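Pallus (video game)

Pallus is a puzzle video game developed by Kurner and published by Cluvex for handheld and home consoles. The player fits falling and sliding blocks into closed chambers, each of which must be filled without gaps before a timer runs out.

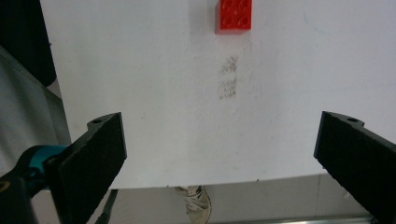 The game was directed by Themba Du Plessis, who had earlier worked at Kurner as a level designer. It was released in September on handheld systems. A home console version with the same content came out on 9 January 2024.

Gameplay

The main mode contains 77 chambers divided into 7 floors. Each chamber is a grid seen from the side. Blocks enter from an opening in the ceiling or in one of the walls, and the player can turn a block in quarter steps until it touches a surface. A block that has touched a surface can still be pushed sideways but can no longer be turned.

Chambers on the first two floors use straight and square blocks only. Later floors add blocks that sink through one row, blocks that split on contact, and locked cells that open when the cells next to them are filled. From the fourth floor on, the direction of gravity changes when the player fills a marked cell.

A chamber is graded on time left and number of turns used. The highest grade awards 3 keys, and keys are needed to open the last chamber on each floor. The player may undo one move at a time, but each undo lowers the grade. Progress is saved between chambers and cannot be saved inside one.

Other modes

Endless mode uses a single tall chamber in which filled rows are removed and the floor rises at set intervals. Scores are kept in a local table and, when the system is online, in a shared one.

Versus mode is for two players on one system or over a local wireless link. Each player has a separate chamber. Filling a marked cell sends a locked cell to the other side.

The chamber editor lets players build grids with any block type they have already met in the main mode. A finished chamber must be solved once by its maker before it can be shared.

Development

Kurner built the game on Sánchez, its in-house engine, which had until then been used only for racing titles. The physics part of the engine was removed and replaced with a fixed grid system, so that the same inputs always give the same result. Replays are therefore stored as a list of button presses and take up little space.

Du Plessis drew the early chambers by hand. According to the developer's notes, 795 chambers were made during production, and most of those left out were dropped for having more than one short solution.

Versions

The home console version supports a second controller in versus mode and adds a larger display font. An update to the handheld version fixed a fault in which a splitting block could pass through a locked cell on the sixth floor. Save data cannot be moved between the two versions.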